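Setting up your Dromden worm bin
Part 2: bedding, worms and the first fortnight 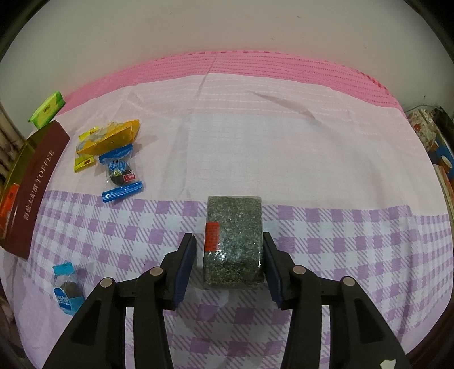

Right, so by now you should have the legs on, the tap screwed in and the sump tray sitting level. If the tap still drips when you pour a jug of water through, go back to Part 1 and redo the washer (flat side towards the bin, I got it wrong myself the first time). Everything from here on is the fun bit, apart from the waiting.

I've written this for the two-tray Dromden. If you've got the older Woken bin the steps are nearly the same, but your trays drop in from the top with no clips, so skip step 3.

What you'll want to hand

The coir block that came in the box
A bucket that holds at least 9 litres
Old newspaper or plain cardboard, torn up small
A handful of garden soil
Your worms, still in their bag
A bit of old hessian or a damp tea towel for the lid

2.1 Making the bedding

1. Unwrap the coir and put it in the bucket. Take all the wrapping off, including any stickers. Plastic doesn't rot and you'll be picking scraps out of your compost for years.

2. Pour on lukewarm water, a bit at a time, and leave it for half an hour. It swells far more than you'd think! Break it up with your hands as it softens. If the middle is still hard, give it another splash and go and have a cup of tea.

3. Clip the lower working tray onto the body. You should feel both clips go in. Lay one sheet of newspaper, whole, across the bottom so the worms don't drop straight through the holes on their first night.

4. Squeeze the coir out by the fistful and tip it into the tray. You're after a wrung-out flannel. If water runs down your wrist, squeeze again.

5. Mix in the torn paper and the handful of soil. The soil gives the worms a bit of grit to grind their food with, and brings in some useful microbes too.

Note: tap water is fine for most people. Mine smells strongly of chlorine in November for some reason, so I stand it in an open bucket overnight before I use it. Rainwater from a butt is lovely if you have it.

Caution: please don't use peat-based compost, or anything from a growbag with feed already in it. Thu Bạch on our allotment tried it with a bag she had left over from the tomatoes and found the whole lot of them up under the lid by morning, trying to get out. They were all right once she'd changed the bedding.

2.2 Putting the worms in

6. Do this in daylight, or leave a lamp on nearby. Worms hate light and will go down into the bedding by themselves.

7. Open the bag and tip the lot out in one heap in the middle of the tray, along with whatever they travelled in. Don't spread them about. They may look a bit sluggish and sorry for themselves after the post, and they'll perk up.

8. Wait twenty minutes, then lay the damp hessian over the top and put the lid on. Leave the air vents open.

Caution: wash your hands afterwards, and cover any cuts before you start. Gardening gloves are fine if you're squeamish, though I find I squash fewer worms without them.

A word about numbers. A full-size Dromden is happy starting with 2 bags from Jarnska, which is where I get mine, and a smaller household can begin with one and let them breed. I've read that a good settled bin might hold 3000 worms. I have never checked and I don't intend to.

2.3 The first fortnight

9. Give them no food at all for the first two days. I know it's tempting.

10. On day three, lift one corner of the hessian and put in a small handful of chopped peelings. Cover them with bedding.

11. Don't feed again until most of that has gone soft and there are worms in it. It might be four days, it might be nine.

12. Check the tap once a week. There'll be very little at first, if anything at all.

Things they like: carrot and potato peel, squashy salad, tea leaves, coffee grounds, crushed eggshell, banana skin cut up small.

Things to leave out: meat, fish, cheese, anything oily, and big helpings of onion or citrus. Bread goes mouldy and brings flies, so mine goes on the ordinary heap. Don't put in cat litter either, please, even the paper sort.

Note: put the bin somewhere shady where it won't freeze or cook. Đức Giáp keeps his in the porch and Myung-ja Yoo has hers behind the shed with an old duvet round it all winter. A sunny patio is the one place I'd really argue against.

2.4 If something's not right

Worms climbing the sides. A few will always wander, especially before rain. If there are masses of them, check how wet the bedding is and squeeze some dry torn cardboard in. Leave the lid off with a light on for the first couple of nights.

It smells. You've fed them too much (we've all done it). Take out whatever is slimy, fork the top over gently and stop feeding for a week.

Tiny flies. Bury the food deeper and lay a dry sheet of newspaper right over the surface.

Little white thready worms. Pot worms, harmless. They do like things acid, so a sprinkle of crushed eggshell or garden lime helps.

Mites. Same again, usually too wet. A slice of melon left on top overnight will collect a lot of them and you can just lift it out.

When the lower tray is full and dark and crumbly you can start the second one, and that's Part 3, along with what to do with the liquid from the tap.

Last updated 4 June 2024. Thanks to Sơn Cao for spotting that I'd left out the newspaper in step 3.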